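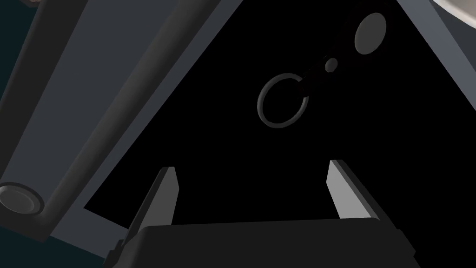 About us

Hi, I'm Jolien Groen, and I run Gukness together with Hendrik Verbruggen. We make Trostine, a tool that keeps an eye on your build pipelines and tells you in plain English why the last one broke.

We met at a software company in Wolde, where I wrote the backend and Hendrik was the guy everybody messaged when a deploy got stuck. He answered the same 6 questions all day long (usually with a link to a wiki page he'd written himself and that people still couldn't find). One December we put those answers into a little script that read the build logs for us, and that script is still in Trostine somewhere – please don't go looking for it, I was in a hurry!

These days Trostine reads logs from teams with two developers and teams with 100. Setup is a single config file, and the free plan covers 1,000 builds a month. After that you pay per team, never per seat.

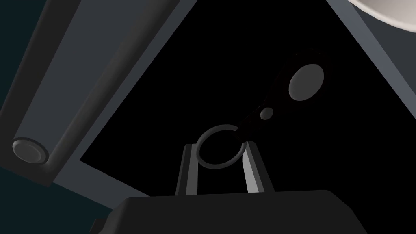
Hendrik does most of the log parsing and I do the dashboard, the docs and the invoices. We argue a lot about how much the tool should do by itself. My side of it is that a good helper holds your build the way those two gray fingers hold the ring, low down in the gap, with the top of the loop still out in the open where you can see it. Hendrik would like it to rerun every flaky test without asking. For now it asks.

Our second project is called Tirnum, and it does the same kind of thing for database migrations. It's early and a bit rough, but if you've ever sat waiting on a locked table at 2 in the morning, we'd love to have you try it. Write to us through the contact form, one of us will answer – mornings it's me, evenings it's Hendrik.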